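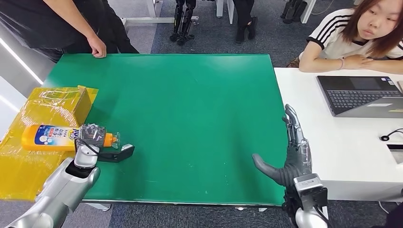
From: Catherine Menzies
To: Urquhart Family History list
Subject: Re: [urquhart-fh] Reading old church registers

Hello Kausar, and hello everyone,

Kausar Gondal wrote:
> I've finally gotten the scans of the Ullia parish book, all 118 pages,
> and I can't make out half of it. The baptisms are fine but the
> marriages are a mess. Is there a trick to the handwriting, or do I
> just need better glasses? Also, what does "o.t.p." mean after a
> name? It's on almost every line.

Oh, I do feel for you! My first register just about put me off the whole hobby, and I sat over it with a pot of tea most evenings one March before it started to look like words.

The easy one first: "o.t.p." is "of this parish," so your bride or groom was living there when the banns were read. It doesn't mean they were born there (I lost a good many weekends to that mistake, hunting for a great-great-grandfather in entirely the wrong county).

As for the handwriting, start with the baptisms, which you can already read, and copy out the clerk's capitals on a sheet of paper, every one you can find. Then take that sheet over to the marriages and see whether it's the same man writing. If the S and the L look different, you've got a new clerk and you'll need a new sheet. Mine changed hands at entry 769, right in the middle of a page, and I'd been reading Lamb as Samb for weeks before I noticed.

Watch out for the long s too. "Jefsie" is only Jessie.

Fraser Gillies put together a list of 18 common abbreviations a while back, and I'm sure he'd send it to you if you asked nicely. Fraser, are you reading this? And Abundio, didn't you have some Ullia families on your mother's side? I may be mixing you up with Nevzat, in which case my apologies to you both.

If you're still stuck, send me the worst 2 pages and I'll have a go at them after supper some night. I really do enjoy it, so don't be shy.

Warmest wishes to all,
Catherine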